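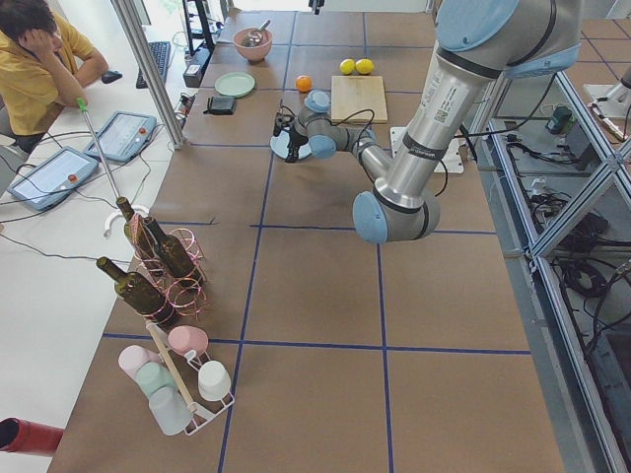

Print this page | E-mail this article

Budget for the table, then the arm

Ayane Kaneko
Sunday, October 16, 2022

Most purchase requests for a robot arm cover the arm, its controller and a gripper. The work surface is entered under sundries, if it is entered at all. I have reviewed equipment plans for Tilthorpe for 12 years and consider this the most common fault in them.

An arm is priced once and arrives with a data sheet. A table is paid for in small orders over the life of the project: covering, tape, racks, crockery, brackets, replacement fruit. Each order falls below the threshold for approval, so the total is never examined. At Endano the first-year plan allowed nothing for consumables, and by May the money was coming out of the travel line.

Tape deserves its own entry. A grid on the surface lets staff put objects back in the same section between runs, and it is cheap to lay. It also frays and has to be relaid. The labour costs more than the roll, and the plan should say whose hours they are. 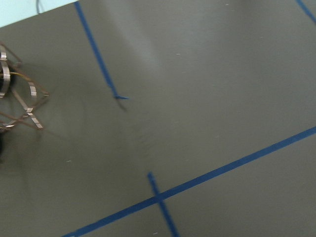 Tape lines on the work surface, with copper-coloured metalwork at the left.

Props are the second omission. Sugawara's draft listed "assorted kitchen items" as a single figure. A bowl and a wire rack are bought once. Fruit and ice are recurring costs, and ice requires a freezer within reach of the bench – a capital item with its own power supply and floor space. I sent the draft back with a request for 2 lists, durable and perishable.

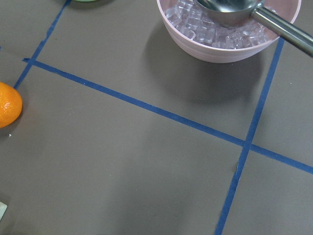
What a plan should contain

I would ask for 3 separate budgets: the arm and its fittings, the surface and everything fixed to it, and the objects to be handled. The second should include desk space for the operator and the pendants, and enough sockets for the cables. Pustia now works this way. Its requests are longer and take more time to approve, but supplementary claims have fallen to 2 a year.

The usual objection is that such detail is excessive for low-value goods. I do not accept it. A stopped arm costs the same per hour whether the missing part is a controller or a roll of tape.

This site uses cookies. By continuing to browse you accept their use.

Contact us | Copyright 2022 | Back to top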